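From: Zdeňka Kolář
To: grelgate-civic
Subject: Re: [grelgate-civic] Draft lettings policy, clauses 4 to 9 (political and religious hirers)
Sent: 21:14

Kanini Kinyua wrote:
> I have read the March draft twice and still can't tell whether
> clause 4 is a ban or a pricing rule. It says the council "will not
> ordinarily let" rooms for party political or religious purposes,
> and then clause 6 gives a rate for doing so. Which wins? Also,
> does the petition count for anything at this stage, or has it
> lapsed with the old policy?

Taking these in order.

Clause 4 is neither. "Will not ordinarily" states a presumption, and a presumption has to come with a test for displacing it. The old policy had one, at paragraph 11: the hirer named the purpose, the lettings officer applied the criteria in the annex, and a refusal carried written reasons. The draft keeps the presumption and drops the annex. Clause 6 then sets the rate for a letting that has somehow been approved. Read together, they give a power to refuse with nothing to measure the refusal against. I would ask for the annex to be put back before arguing about the wording of 4.

The petition has not lapsed. It closed with 3,622 signatures and asked for equal treatment of hirers "whatever their belief or affiliation". It did not refer to the old policy by name, so replacing that policy does not dispose of it. Asmaa Kabbaj has the receipt from democratic services. The threshold for a reply in writing is 200, and no reply has been sent. 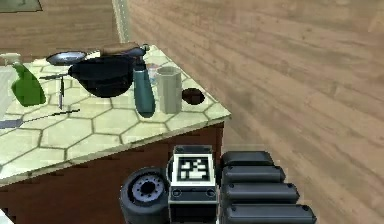
Clause 7 is the one I would press hardest, and it has had no discussion here at all. It makes hirers "in the restricted class" liable for "all equipment and contents", where every other hirer is liable for damage to fixtures only. Neither term is defined. A wok, a frying pan and a green spray bottle standing on a tiled top are contents on any reading, and a faith group serving a meal would be answerable for all of them, while a dance class using the same room would not. The tiled top itself could be either. If the council wants an inventory, it should apply to everyone and be signed at handover.

On the deposit, the draft has £75 for the general class and leaves the restricted class "to be determined at the time of booking". Hedvika Skála asked for the working and was told the figure reflected risk. No schedule of past claims was attached. A discretionary deposit can do the same work as a refusal and leaves no reasons behind it, so the amount needs to be stated in the policy itself.

Clause 8 deals with display. It bars hirers in the restricted class from attaching "any banner, emblem or text" to walls. The general conditions already prohibit fixings to walls for all hirers, so either clause 8 adds nothing or it also catches free-standing material. If the second is meant, it should say so.
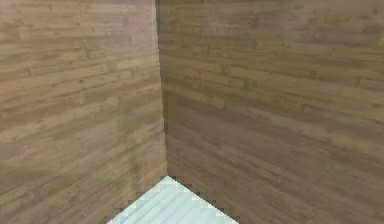 Inside corner, horizontal boarding on both walls.

Clause 9 (election periods) I would leave mostly alone. The statutory rights of candidates to use certain rooms sit outside the policy and the draft says so, though it says so in a footnote. Štěpánka Krajčí suggested moving the footnote into the body. I agree. The officer at the desk will be reading the body.

Two smaller points on drafting:

Brendura is named in clause 5 as the booking agent. Their contract predates the draft, and they should not be deciding which class a hirer belongs to. At present the online form makes them do it.

"Religious purposes" is not limited to worship. As written it would cover a carol evening, a bereavement group run by a chapel, and the Baláž lecture, which is a talk on constitutional history that happens to be paid for by a church trust.

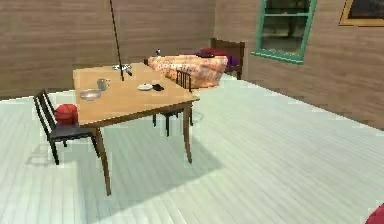

I have put replacement text for 4, 7 and 8 in the shared folder under "Zernard notes", with the old annex copied in full beneath it. Clause 5 still needs someone to draft it. Comments on numbering can wait until the annex is settled, as everything from 6 onwards will move.

If anyone holds a copy of the 2 earlier officer reports, please send them to me off list. The links on the council site return an error.

Zdeňka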